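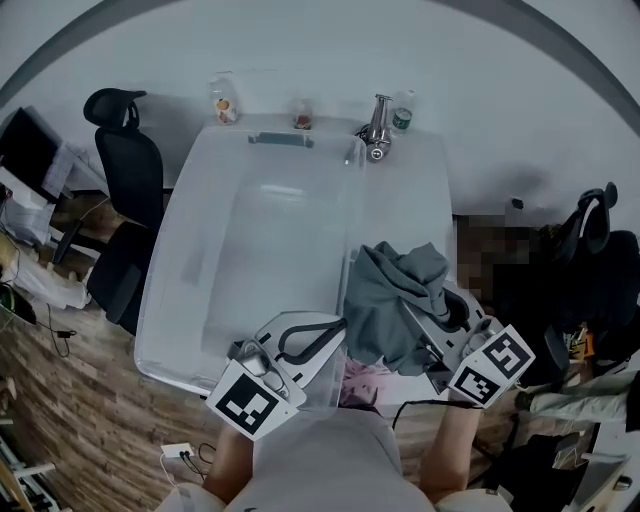

Bac en plastique transparent et chiffon gris-vert, sur table blanche.

Lettre de Dranell – Rubrique Sciences

Qu'est-ce qu'un kelvin ?

La température mesure l'agitation des particules d'un corps. À pression normale, l'eau bout à 100 °C, mais ce repère varie avec l'altitude. Depuis 2019, le kelvin est donc défini à partir d'une valeur fixée de la constante de Boltzmann, indépendante de tout matériau.

Le cahier n° 13 de Tresten revient sur cette redéfinition. Un intervalle de 200 K équivaut à un intervalle de 200 °C ; seule l'origine de l'échelle diffère. En revanche, dire qu'un gaz à 400 K est deux fois plus chaud qu'à 200 K a un sens physique, ce qui n'est pas le cas en degrés Celsius.

Le cahier comprend huit fiches, dont une sur le point triple de l'eau. Consultation à la bibliothèque de Grornthorpe, le jeudi, ou sur demande auprès des éditions Kramer. Prochain numéro en juin : l'entropie.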